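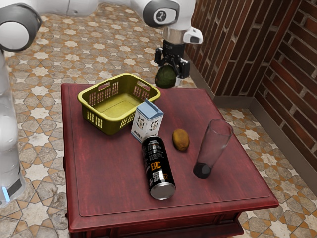
Avocado and a yellow-green basket

About Us

Hi, I'm Faustine Millet, and I run Plovarthorpe, a small cooking school above the old post office in Praltstead. I started it in February with 7 borrowed aprons and one very moody oven, and I still can't believe people come back every week!

We teach plain home cooking. Soups, flatbreads, beans, a decent salad dressing, what to do with the fruit that all gets ripe on the same day (we've all been there).

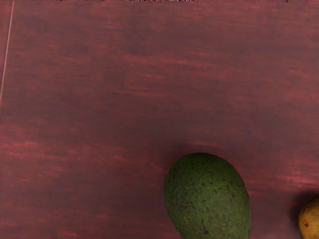
Who's in the kitchen

Mostly me, plus Natalia Palacios on bread nights. She baked at Jacquet for years and has strong feelings about salt. Go to her class if you can get in, her onion rolls sell out before I've even posted the list.
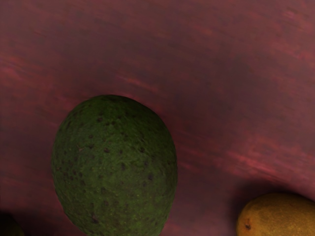
3 min read

Classes run two hours and we eat what we make at the end, sitting down, with real plates. You don't need to know anything or bring anything except a box for leftovers. Kids over ten are welcome with a grown-up. If you can't have nuts or dairy, tell me when you book and I'll change the menu for the whole group, it's no trouble.

A single class is 80 dollars, and that covers all the food.

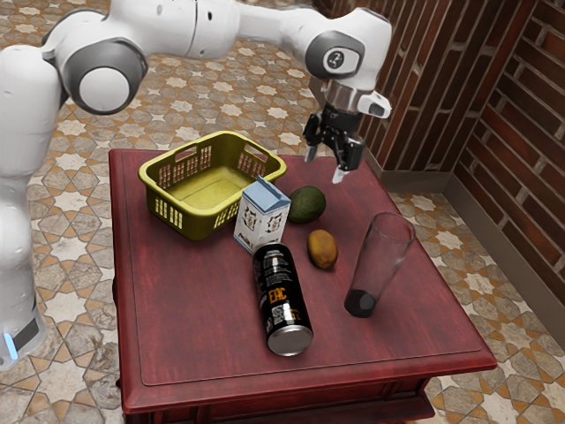

Find us

We're at 2341 Flullitz Street, up the side stairs, green door. Parking is free after six. Call before noon if you want to talk to me, after that I'm usually up to my elbows in dough.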